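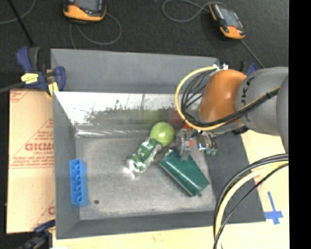 Soledad Barrios would like it put on record that the grey tubs are too heavy for one person once they are full, and that whoever chose them has never had to carry one down the back stairs at Firgate. She told us so at the end of the first session, kindly but firmly, and I have put it first because it shaped much of what we did next.

So, to the report itself, dated Feb 2, 2025, and with many thanks again for your patience over the holiday weeks. This is the second of our updates on the Odds and Ends sorting project, which your grant has paid for at both the Firgate hall and the smaller Testport room. I will try to keep it shorter than the last one, though I make no promises!

The idea, as you'll remember, was to take in the mixed bits and pieces that families and clubs bring us in bags and boxes (balls, cups, drinks cans, plastic building blocks, all of it in together) and sort them into what can be played with again, what can be used in the kitchen and what has to go for recycling. We had hoped to get through a thousand items by the end of January. The final count was 1104, and I was so pleased that I went through the tally sheets again over a pot of tea to be sure.

The way we sort has changed a little. At first we tipped a whole bag out at once, and small things vanished under big ones. Now only a few things go into a tub at a time. A crushed can next to a ball and a cup is quick to deal with, and you can see straight away what you have in front of you. It sounds slower on paper, but the people doing it find it much less tiring, and far fewer cans are ending up among the toys. Plastic cups still cause the most discussion. Some are perfectly good and some have a split you only find with your thumb, so each one is now picked up and felt all over before it is put with the kitchen things.

On the tubs, we have taken Soledad's point. The big ones will stay where they are, for sorting only, and we have bought 6 small crates with handles from Lozano for the carrying. This came out of the equipment line and leaves a little over for labels and gloves.

Testport has been harder going. The room was closed for two weeks while the heating was mended, and we lost some of our regulars, who had got used to going elsewhere. They are drifting back now, and Sirurik have kindly offered us their shelving for the finished boxes, which will free up the end wall.

Before the end of March we would like to hold two open afternoons, one at each place, and give the sorted toys out to the playgroups on our list. You would be very welcome at either. I still owe you the January receipts, and they will follow in the post with the signed tally sheets.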